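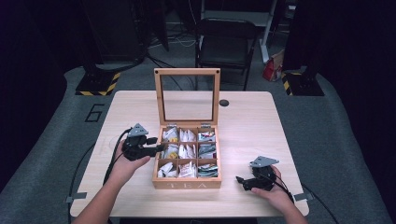

Are celebrity "skincare only" claims ever true?

Posted by Jade Sedgwick
Saturday, August 1, 2020

I keep reading interviews where some actress in her fifties says she has never had anything done and it's all water, sleep and a face oil. The latest one I saw was promoting a cream from Litow that costs $109 for a tiny jar. My sister bought it on the strength of that interview. I looked at old photos of the actress next to new ones and her eyelids are a different shape. Am I being mean, or is it fair to think a cream can't do that? And is there any way to tell from pictures what somebody has had done?

Marjorie Fothergill

Fair, I'd say. A moisturizer can make skin look smoother for a while. It can't lift an eyelid. But I wouldn't trust the before and after photos much either. I worked the front desk at a cosmetic clinic for years and people came in with magazine pages all the time, wanting a nose that was mostly lighting and contour. Weight, dental work, brow shaping, lashes and a different lens will all change a face.

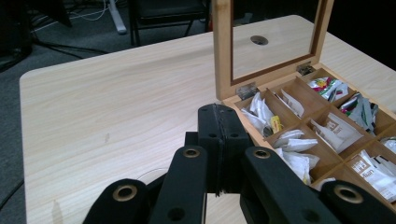
Also read the wording. "I've never had a facelift" leaves out fillers, Botox, lasers and eyelid surgery, and interviewers hardly ever ask the follow-up. If the person is being paid by the company that makes the cream, I'd treat the whole interview as an ad. Those "a surgeon weighs in" articles are no better – the surgeon quoted has usually never met the patient and is getting his name printed for free.

As for your sister, tell her to check the return policy before she opens a second jar. I wouldn't bother arguing about the eyelids.

Alfie Heywood

they all lie. my wife follows one who said it was yoga, then in February she admitted to two surgeries and wrote a book about being honest. make of that what you will

Henrike Schmieder

I disagree that they all lie. Some people age well, and some stars have talked openly about their procedures. You can't know from a photo, and I include the websites that claim they can. One of them had 2,482 comments under a picture arguing over a chin, and the picture was of her stand-in.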